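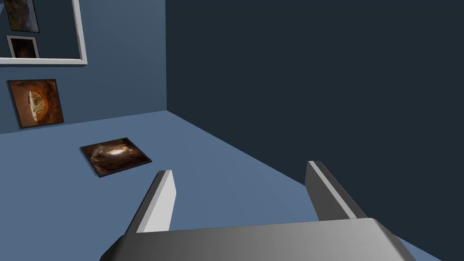 Clarkach's outdoor mystery trail opened to families this month, with a new story that sends players through the town in search of a missing map. The game, called The Ranside Letters, was written by Theophilus Agbeko and is run by the local events company Tresari. Players collect a booklet at the old ticket office on Addo Street and work through the chapters at their own pace. The first chapter takes place indoors, where the opening puzzle is built on four framed pictures and the order they should be read in. After that the trail moves outside, down to the river and back up through the market.

Agbeko, who has lived in Clarkach for most of his life, began writing the story in March. He said he wanted a plot that children could follow without an adult reading every page to them.

"The adults can help, but they shouldn't have to do it for them," he said. "There is one code near the bridge that my own niece solved before I had finished explaining it."

The trail takes nearly 4 hours on foot with a stop for lunch, though groups can split it over two days. The booklet is 32 pages long and includes a street map, a cipher wheel to cut out and a sealed page that is opened at the last stop. Most of the route is paved. The stretch along the river has a set of steps, and a step-free way around is marked on the map.

Last year's trail, a shorter story about a stolen bell, drew 3,761 players over the summer. Tresari said 506 booklets for the new one were sold on the opening weekend – more than the company had printed for the first week. A second printing has been delivered.

The company has also changed the hint system. Players who get stuck can turn to the back of the booklet, where hints are printed upside down, or ask at any shop with a blue key in the window.

The Ranside Letters is recommended for ages 8 and up. Booklets cost $12 and cover a group of up to five people. The ticket office is open from 9 a.m. to 3 p.m. daily except Monday, and the trail runs until the end of September.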